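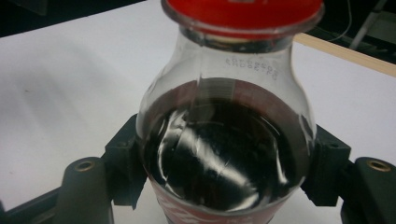
Cómo guardar un refresco de cola abierto para que no pierda el gas

Actualizado: 2026-08-22

Una botella grande de cola rara vez se termina de una sentada. Lo que queda se guarda y, al día siguiente, sabe a jarabe. Con unos cuantos cuidados aguanta bastante mejor, y no hace falta comprar nada especial.

Por qué se va el gas

El refresco lleva dióxido de carbono disuelto a presión. Al abrir la botella, la presión baja y el gas empieza a salir del líquido. Cuando se vuelve a cerrar, sigue saliendo hasta que el hueco de arriba recupera algo de presión. Cuanto más grande es ese hueco, más gas hace falta para llenarlo, y ese gas sale de la bebida. El calor y los golpes aceleran el proceso.

Antes de abrir

Enfríe la botella de pie, como mínimo 3 horas en la nevera. El líquido frío retiene mejor el gas y hace menos espuma al abrir. Si viene del maletero o de una bolsa que se ha movido mucho, déjela reposar antes de tocar el tapón.

Compruebe que la anilla de seguridad del tapón está entera. Si compra varias botellas, ponga delante la que caduque antes. El código de lote y la fecha suelen ir en la parte alta del envase, cerca del cuello, y en plástico transparente se leen mejor con algo oscuro detrás.

Abrir y servir

1. Sujete la botella por el cuerpo, sin apretar. Si aprieta, el líquido sube.
2. Gire el tapón un poco, hasta oír el gas, y pare.
3. Espere a que baje la espuma y termine de abrir.
4. Incline el vaso y sirva despacio por la pared.
5. Tape enseguida, aunque vaya a servir otro vaso a los pocos minutos.

El último paso es el que más se olvida. En una comida larga la botella se queda destapada en la mesa y pierde más gas ahí que en toda la noche en la nevera.

Cerrar y guardar

Seque la rosca con papel de cocina si ha goteado. El azúcar se pega y luego el tapón no asienta bien. Enrosque recto, sin forzar, hasta que haga tope.

Guarde la botella de pie. Tumbada, si el cierre no ha quedado perfecto, gotea. El estante de abajo o el fondo de la nevera son mejores sitios que la puerta - ahí se mueve cada vez que alguien abre y la temperatura cambia más.

No la meta en el congelador para ir más rápido. El líquido se expande al helarse y puede deformar el envase o reventarlo.

¿Sirve apretar la botella para sacar el aire?

Es un truco muy repetido, pero no ayuda. El plástico aplastado tiende a recuperar su forma, y el gas de la bebida acaba ocupando ese espacio. Mejor dejarla como está y cerrar bien.

Pasar a una botella más pequeña

Si queda menos de la mitad, compensa trasvasar a un envase limpio con tapón de rosca que quede casi lleno. Hágalo con todo bien frío y por la pared, como al servir. Se pierde algo de gas en el cambio, así que solo vale la pena si va a tardar más de un día en beberlo. Use siempre un envase pensado para bebidas con gas. Uno de vidrio fino cualquiera puede no aguantar la presión.

Cuánto dura

Bien cerrada y fría, una cola abierta se bebe a gusto durante dos o tres días. Después suele quedar plana. Todavía sirve para una marinada o para glasear carne, donde el gas no importa.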